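Two-arm cell keeps missing thin flat parts after finger swap

Community help > Small cells and benchtop arms > Grippers and tooling
Posted Sep 20, 2019

Zirside

I look after a two-arm benchtop cell at a packing shop. Both arms hang from an overhead rail and reach down to a table. They sort loose items off the tabletop into colored baskets along the far side. It has run fine for a long time with boxes, bottles and tubes.

In March we added combs to the mix and the trouble started. They are plain black combs, thin, and they lie flat on the table. The old fingers had rubber pads that were too fat to get hold of one, so I changed both arms over to wedge-shaped fingers that come down to more of a point. That helped for a few weeks. Now the right arm misses or drops combs much more often than the left. On a batch of 500 picks I had 63 misses, and nearly all of them were the right arm.

What happens is one of two things. Either the fingers close above the comb and come up with nothing, or one finger touches first and pushes the comb away before the other one gets there. It doesn't do this with anything thick. Boxes still go fine on both sides.

What I have tried so far:

Cleaned the fingers and the linkage.
Re-taught the table height on the right arm, twice.
Slowed the last part of the move down.
Swapped the camera cable, which made no difference, and I didn't expect it to. 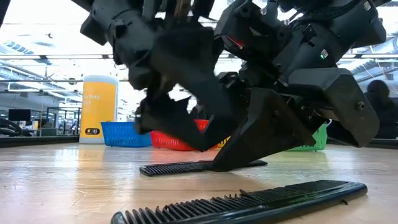 The left arm has the same fingers from the same order and the same program, apart from the side it works on. Both were set up on the same day. The right one has had a harder life, I will admit. It hit the edge of a basket once in the spring and stopped with a fault. I reset it and it ran, so I didn't think more of it.

I would like to know where to start before I take the whole gripper off. The cell can be down for an afternoon but not for a week. I have feeler gauges and a small torque wrench and that is most of what I have.

Guerra

You said it hit a basket. Start there. A finger that has been knocked can shift on its bolt and still look straight when you stand in front of it. It won't matter on a box because the box is tall and the fingers have plenty of side to grab. On a comb the tips are all you have.

Do this with the arm in manual and the speed turned down:

Put the gripper over a clear part of the table, pointing straight down.
Close the fingers all the way and look at the tips from the side with a flashlight behind them. You should see no step between one tip and the other.
Open them to the width you use for the combs and lower until the first tip just holds a piece of printer paper.
Try the paper under the other tip. If it slides freely, that finger is high. Find out how high with the feeler gauges and write it down.
Turn the wrist half a turn and do it again. If the same finger is high both times, the finger is off. If it changes to the other finger, the wrist is not square to the table and the finger is fine.

That last step saves people a lot of wasted work. I have seen a finger shimmed to fix a wrist that was out, and then it only picked properly facing one way.

If it is the finger, take it off, wipe both mating faces, look for a raised edge where it got hit, and dress that flat with a fine stone. Put it back with the bolt snug, press the tip against a flat block so it lines up with its partner, then torque it. Use the figure in your gripper manual, because the small bolts strip easily. Put a paint mark across the bolt head and the finger so you can tell later if it moved.

Check the little screws in the linkage while you are in there. On ours they needed a look every 3000 cycles until we put thread locker on them. Use the kind that comes apart with hand tools.

Only re-teach the table height after all that. Teaching it with a crooked finger just moves the error somewhere else, and that could be why your two attempts didn't stick.

Dulness

we have this with rulers and stuff. just lower the pick height a bit and put a soft mat down. been working for us

Prekanstead

Guerra has the order right and I would do that first. A couple of things to add.

Be careful with lowering the pick height on a hard table. If the tips are already uneven you will drive the low one into the surface, and that loads the wrist every single time. A mat does give you some room, but pick one that isn't shiny. If your tabletop reflects the overhead lights, the camera can lose part of a dark, thin item, mostly where the gaps between the teeth let the table show through. We went to a plain gray mat and the pick points stopped wandering. Glue or clamp it at the corners and teach the height again afterward, on the mat.

Also look at where on the comb you are telling it to grab. I would go for the solid back and across the narrow direction, near the middle of the length. If a tip comes down in the coarse teeth it can catch between two of them and turn the comb as the fingers close. That looks just like your second fault, the one where it gets pushed away. You can rule it out by hand. Lay a comb at a known spot, jog the arm to it, and close slowly. Do it 20 times. If it picks well every time that way, your fingers are fine and the problem is in the pick point.

Don't use a comb with bent teeth for the test. It won't sit flat and you will chase the wrong thing.

One more, on the cables. With arms that hang down, check that the loops on the right one aren't pulling tight when the wrist turns. A tight loop can drag on the last joint enough to matter on a thin part. Jog it through the full turn and watch the slack.

Zirside

Did the paper test. The same finger is high both ways round, by a little more than the thickness of my thinnest gauge. There was a raised edge on the mounting face where it must have hit. I stoned it flat, lined it up against a block and torqued it, then taught the height again. Combs by hand were good all 20 times. I have a gray mat on order and will run another 500 once it is down. Cable slack looked all right to me but I moved one tie back a little anyway.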